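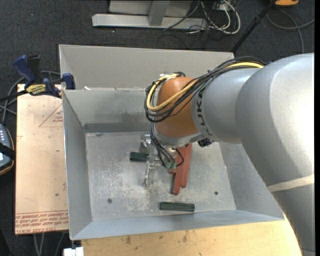 Report of the visit to Drurndale, Aug 7, 2021

Members of the Hastia Allotment Society were received at the Drurndale community orchard by Bezawit Moges, who manages the site on behalf of the parish. The party travelled by coach and arrived shortly after ten.

The orchard was planted on former grazing land and now holds 100 apple trees and 30 pears, with a short row of damsons along the northern hedge. Ms Moges explained that pruning is carried out each January, and that the prunings are shredded and spread on the paths. Members asked about canker, which has affected several of our own trees. She advised cutting back to clean wood in dry weather and recommended against wound paint.

Lunch was taken in the packing shed. Grímur Ásgeirsdóttir then led a walk to the lower field, where the grass is left uncut until late summer - the orchids had finished, but knapweed was still in flower.

The juice press was not in use on the day. Last season it produced 770 bottles, all sold locally at £2 each.

The Society records its thanks to both hosts. Members wishing to order grafted trees should give their names to the secretary before the next meeting.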